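Print this page | E-mail this page

Two-armed sim robot: demos by remote control, still fumbling the grab

Posted by hatico_beginner, 24 March 2023

Hello all! I've been having a wonderful time with the kitchen counter task in our Drirnden simulator. You steer both arms by remote control, record the session, and the recordings go off to train the robot. I have 100 demonstrations so far and want 410 before I train properly.

My trouble is the last little bit. Getting an arm over the counter is easy, but then I nudge the thing I'm after, back off, nudge it again, and end up with a recording that is mostly dithering. I've put in some views from the wrists and from higher up. Should I be watching the wrist view the whole way in, or the wide one? And do I keep the dithery recordings or bin them? 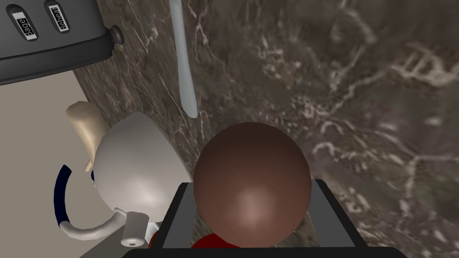
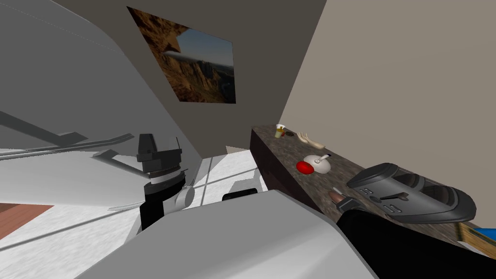
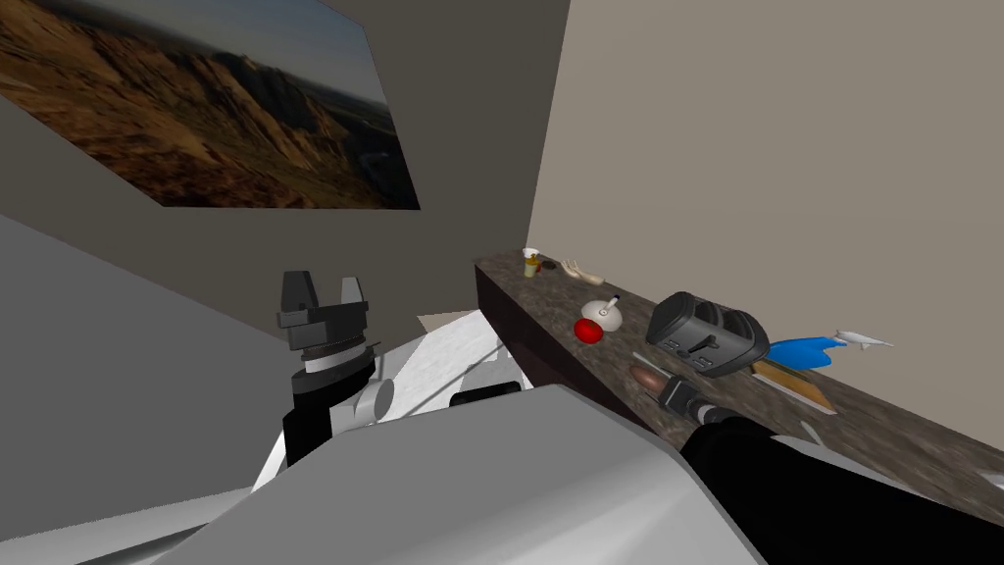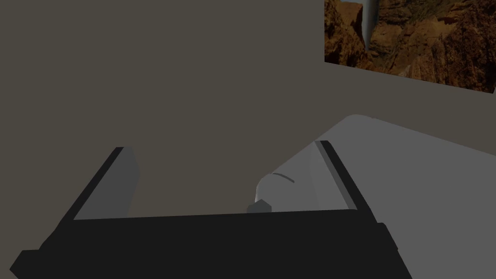

Simulated kitchen task. First and last: close views of a gripper. Second and third: wide views with the counter.

Posted by prudley_arms

Oh, I love this task! Use both views, but at different times. Steer with the wide one until the gripper is over the right bit of counter, then stop completely - hands still, count to two - and change to the close view for the rest. Most of my nudging came from trying to look at both at once.

Your first picture is a good one to think about. The brown ball is between the fingers, but there's a dark red thing partly tucked under it and a big pale rounded one just to the left. With that much going on I'd come straight down from above, because sliding in sideways will shove the neighbours about. In the last picture the fingers are wide apart and there's only the white object between them, so you can be much more relaxed. It is nearer the right finger, though, so I'd shift the gripper over a touch before closing. If you close while it's off to one side, one finger arrives early and pushes, and there's your nudge!

As for the dithery ones, bin the worst. A recording with one small correction is well worth keeping (the robot needs to see how to put things right), but five goes at the same ball just teaches it to hover. I set myself a limit of 700 steps per demonstration and start again if I go over. It felt harsh for the first evening and then I got quicker.

Do write back when you've trained it, I'd love to hear how it gets on.

Posted by chong_fan

Turn the hand controller speed down. I have mine on 10 and it's lovely. Not sure about the camera question, I only ever use the wide one.

Print this page | E-mail this page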